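Giving evidence to the Nirketti Inquiry: your questions answered

What is the inquiry looking at?
We are looking into how the Nirketti drainage contract came to be awarded to Flanagan, and what councillors and officers knew at the time. We can't send anyone to prison, I'm afraid (people do ask!), but our report goes to the full assembly and will be published.

Who can give evidence?
Anyone with something to tell us. We have had 1159 written statements so far, some of them a single line long and every bit as welcome as the thick ones.

Do I need a lawyer?
No, though you may bring one, or a friend, or your sister if she keeps you calm. Our clerk, Valentin Aigner, will happily talk you through the order of the day beforehand.

Can I stay anonymous?
Often, yes. Tell us early, before your statement is uploaded to Bindeo, and we'll talk about which details need to be blacked out.

Will I be paid?
There is no fee, but we refund travel and one night's lodging up to 200 euros. Please keep your receipts, even the crumpled ones. 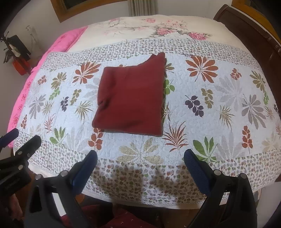 What should I wear, and where will I sleep?
Hearings are held in the old assembly room at Ululis, and there is no dress code whatsoever. Witnesses coming from far off usually stay overnight, as we start at 8 in the morning and do like to start on time. Something dark red, folded flat on a leaf-print quilt, will do you just as well as a suit. Do bring a layer, though, as the room is chilly by October.

Can I change my statement afterwards?
You can add to it, and we'll print both versions side by side.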